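The packing room at Zirketti is up a flight of stairs behind the shop, and it smells faintly of sugar. The owner started the business in a spare bedroom, filling boxes with single-serve sachets and sending them to offices that had run out of things to put next to the kettle.

"I thought people would order once and forget about us," she says. "In the first March we sent out 90 boxes. Now a slow week is 200."

Most of the work is still done by hand on one long table. The boxes come flat from a supplier in Dikport and are folded the evening before. Sachets go in at a slant, which she says took a while to settle on.

"If you stand them straight, they slide down and the box looks half empty when it's opened. Lean them over and they hold each other up."

She keeps a sachet out on the table while she fills a box, so she can check the next ones against it. Mixed orders are where mistakes happen – two blends can have wrappers that look much alike from the end.

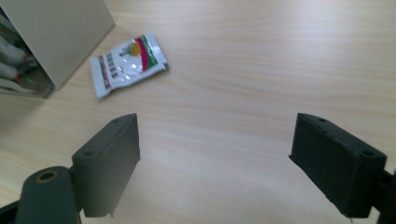

Her business partner disagrees about the table and would rather have shelves with a bin for each blend, saying that a packer shouldn't have to look at a wrapper twice. They tried it for six weeks at a smaller unit in Sarıgül. Orders went out a little faster, she admits, but the bins took up a whole wall and she went back to the table when they moved.

Damaged sachets are put aside. A crease in the film is fine. A split seal is not, and she runs a thumb along the end of any packet she has doubts about.

The next job is a smaller box for a café chain, Drinent, which wants something that fits under a counter. She has had 2 samples made and likes neither of them. "One is too deep and the other won't stay shut. I've told them the end of March. We'll see what the folding is like on the third one."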